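Start | Routes | Places to Stay | Getting Around | Contact

Planning > Island Trips > Booking a Room in Cavska

How to book a room in Cavska for the summer

Cavska has no large hotels. Almost everyone stays in a rented room or small apartment, and most of these are let by the week. Booking one takes a little more work than using a hotel site, but the steps are simple.

1. Pick your ferry first. The boat from Drilgate runs 2 times a day in July, and only the morning one takes cars. Foot passengers can use either.

2. Decide which side of the harbor you want. The east side is quieter and has the swimming steps. The west side has the bakery, the bus stop and most of the noise.

3. Write to the owner directly. Give your dates, the number of people and the ferry you plan to take. Myrtle Montoya, who lets three apartments above the harbor, answers mail in the evening and prefers short messages.

4. Ask for the bed size and whether linens are included. A "double" can mean several things on the island. 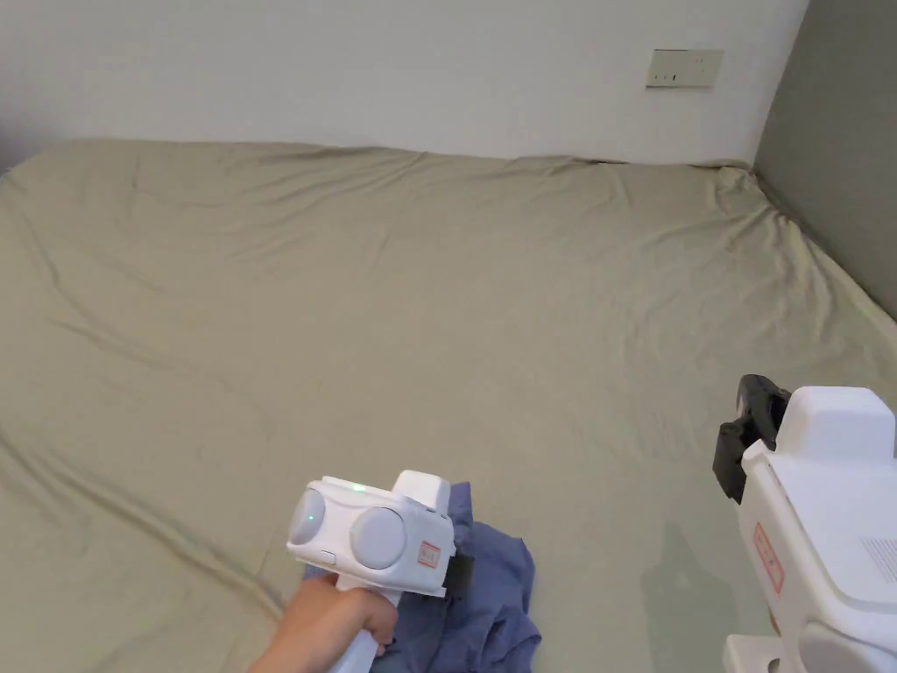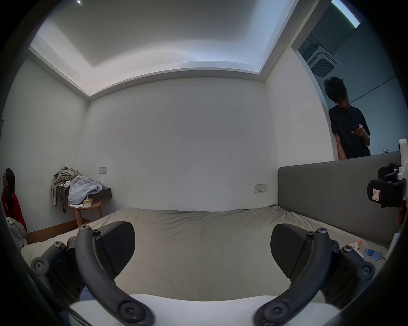
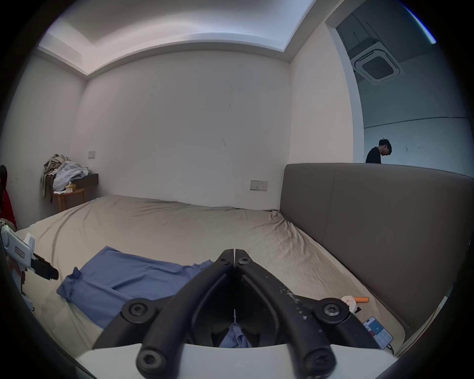
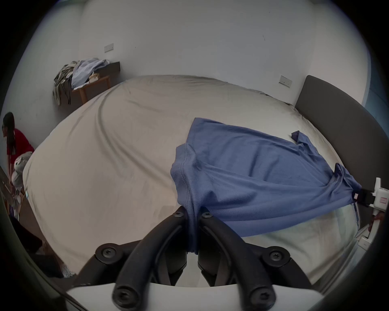
Bedroom with the fitted sheet on the bed.

5. Agree on the price in writing. We paid 699 for a week in July, plus a cleaning charge of 39. Check whether the charge is per stay or per person.

6. Send the deposit. Owners usually ask for a fifth of the total. Keep the receipt - you may be asked for it when you pick up the key.

7. Confirm your arrival time. Keys are handed over until 8 p.m. If your boat is late, call from Drilgate before you board.

If everything in town is full, try Mirkum, the next village along the coast. Rooms there cost less and the bus to Cavska takes around 2 hours less than walking the shore path. The last bus back does not run on Wednesday.

Related pages
Walking the shore path to Mirkum
Ferries from Drilgate: cars, bikes and dogs
Where to eat on the east side
Packing for a week on the island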